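**Reading group and library notes, 25 May 2019**

The Tadham Classics Circle finished Pliny's letters this month, and the June meetings move on to a very different kind of Roman writing: Columella on farming. We'll read Book 8, on poultry and fishponds, and then go back to Book 1 if the group wants more. Columella came from Gades in Spain, served as a military tribune in Syria, and owned several estates in Italy. He wrote in the middle of the first century AD, and his *De Re Rustica* runs to twelve books. The tenth, on gardens, is in verse.

He is a good author for people whose Latin is rusty. The sentences are orderly, the vocabulary repeats, and most of the time you can guess what he's after if you have ever kept chickens. He tells you how to choose a hen, how to build the roosts, and how much barley to give. He complains that Romans have left the land to the worst of their slaves, and in the preface to Book 1 he says the soil isn't worn out, whatever people claim. That argument is worth reading next to Varro and Cato, who both wrote on the same subject before him.

Please bring the blue Sillum paperback if you have one. It prints the Latin on the left and a fairly literal English version on the right. The older Polák edition is fine too, but the page numbers won't match, so go by chapter. We have 18 copies of the Sillum to lend, and they're on the shelf by the door of the upstairs room. Sign the sheet when you take one. Copies borrowed for the Pliny sessions should come back before the first June meeting.

The Polák has the better notes on weights and measures. One of our members has typed up a short table of these, and it will be sent out with the reading list.
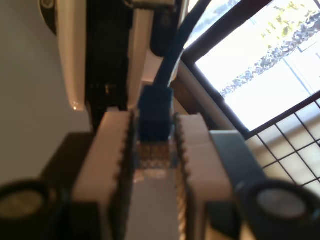

*A blue network cable and its plug, held in a gripper.*

The scanning of the Provia bequest continues. The collection came to us as 477 items, mostly school editions and offprints, with a few older printed books. The first 100 are now in the online catalog, with full page scans of anything out of copyright. You can search by author, editor or year. Searching by subject doesn't work well yet – try the author's name in both Latin and English forms, so "Livius" as well as "Livy."

Among the items already up is a school text of Nepos with a former pupil's glosses penciled in over nearly every line of the *Hannibal*. Several are wrong, and someone later corrected them in ink. There is also an offprint on Roman beekeeping that goes well with Columella's Book 9, should we get that far.

If you find a page scanned out of order, send the catalog number and the page to the library desk. Please don't send corrections to the transcriptions until the whole collection is up.

The fee for the June meetings is $8, which covers the printed handouts and coffee. Students pay nothing. Beginners are welcome and can follow in the English.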